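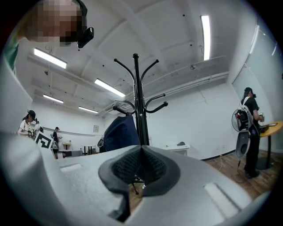
Hat making is back at Tirnora this spring, and we're looking for eight people who would love to learn it from the very beginning! You don't need any experience, a steady hand or a drawer full of ribbon, only some curiosity about how a flat piece of felt ends up sitting happily on someone's head. Heads are where we start, long before anyone picks up a needle. Look at the black strap on the person at the upper left, curving over the top of the head: that curve is one of the first things you'll learn to measure, and it changes far more from person to person than most of us expect. Get it right and a hat stays put in a breeze. Get it wrong and you have a very nice lampshade.

The course is called Crown and Brim and runs for 11 weeks from March, one evening a week, 7 pm to 9.30 pm, in the upstairs workroom at Tirnora in Grindavville. Come in by the side door after six, as the front is locked once the shop shuts.

Piroska Tóth will be teaching. She trained as a theatre milliner and spent years making everything from bonnets to bishops' mitres (ask about the mitres). Ekua Eshun joins her for the sessions on wrapped and draped headwear, and for colour and dyeing. Ekua's dye evening was the one everyone wanted more of last time, so there are now two.

What you'll make

A soft felt cap, to get used to steam and blocking. A straw hat with a proper wired brim. Then a piece of your own design, and this is where it gets really exciting - we've had a fisherman's hat with a secret pocket, a bridal headpiece and a huge purple beret that its maker still wears to the market. You keep everything.

What it costs

Nothing for the teaching. Baysal, the felt merchants on the quay, are giving us hoods and offcuts, and Prorkari are lending their wooden blocks again. We do ask you to bring your own thimble, small sharp scissors and an apron you don't mind getting stiffener on. If buying those is a problem, say so on your form and we'll sort it out quietly.

Who we'd like to hear from

Anyone over 18 living in or near Grindavville. We'd be especially glad of people who have never done a course like this, and of people who find shop hats don't fit them, whether that's down to big hair, a small head, hearing aids or anything else. Fitting round those things is a joy to work out and the whole group learns from it.

Please only apply if you can make at least the first 3 sessions. Blocking is hard to catch up on and Piroska can't repeat it for one person. After that, life happens, just let us know.

There's a lift, the tables can be raised and lowered, and there are chairs with backs. The steamers make the room warm and a bit noisy, so tell us if either might bother you and we'll find you a spot by the windows.

How to apply

Write us a few lines about yourself and about a hat you remember. It can be your own, your grandad's, or one you saw on a bus. No CV and no photographs of past work, please. Hand your note in at the Tirnora counter or post it through the side door, marked for Réka Szabó. Handwriting is fine, and so is a voice message if you'd prefer to talk; Réka can give you the number.

Réka and Tamás Medve read every note together and will reply to everyone before the end of February. If we run out of places you can go straight on the list for the autumn course.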